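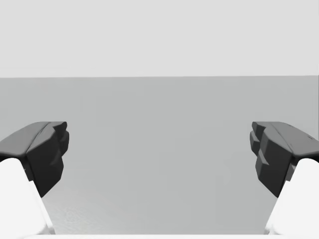
My First Two Months on the Student Senate

So I ran for student senate at Foltley in August, and I won, mostly on the strength of a seat that had been vacant since spring and a group chat with a lot of very bored people in it. I got 293 votes. I was thrilled with 293 votes! Then I looked up the enrollment for our campus, 2,243, and calmed down a little.

A few of you have asked what we do in there, and I keep giving a vague answer, so I'm going to try and write it out properly.

Mostly we talk about the late bus. If you live on campus you may not care about this, but a big chunk of us live over in Prornville, and the last shuttle leaves the library stop at 6 in the evening. The library closes at midnight. Evening labs let out at nine. You can see the problem. People either skip the end of class, beg a ride, or walk along the county road, and there's no sidewalk for most of it (I've done it twice and I don't plan on a third time).

My first bill, the very first thing I ever put my name on, asked for one extra run at 9:30 on class nights. I wrote it in a single evening with a bag of pretzels and I thought it was perfect. Armindo Rocha, who chairs the transportation group, read it and handed it back with so much green ink on it that I laughed out loud. I'd left out who pays the driver. I'd also asked the senate to "order" the shuttle office to do something, and we can't order anybody to do anything. We can recommend, we can urge, and we can spend the small pot of money that comes out of student fees. That was a humbling afternoon.

The second version went a lot better. It asks for a trial run through the end of the semester, and it asks the shuttle office for half the cost. To back it up I needed signatures – 300 of them, under the rules for any request that touches the fee money – so I stood outside the dining hall with a clipboard for the better part of two weeks. I learned that people will sign nearly anything if they're waiting on a quesadilla. I also learned that first years don't know their own student ID numbers, and a signature without an ID number doesn't count, so there went one whole page.

We voted last night, 18/10/2023, after a very long argument over whether the Trutthorpe dorms should get a stop too. I said yes, sure, add them, it's on the way. Somebody else said it would put four minutes on the route and blow up the driver's break. We went back and forth on those four minutes for most of an hour! In the end the stop stayed in and the bill passed, and now it goes to the dean's office, where I'm told it can sit for a while.

Other stuff on the agenda that got a lot less airtime: new microwaves for the student center (passed), a change to how clubs reserve rooms (sent back for edits, I still don't understand the calendar part), and a request from the film club for money to rent a projector. I voted yes on the projector.

If you want to come to a meeting, they're open, and you can sign up to speak for three minutes at the start. Please do. The public seats are usually empty and the chairs are better than ours. And if you ride the shuttle from Prornville, email me the times you really need. I've got the trial schedule open on my laptop and the 9:30 could still move to 9:45 if enough of you have that chem lab.

Contact me | © 2023 All posts by the author | Back to top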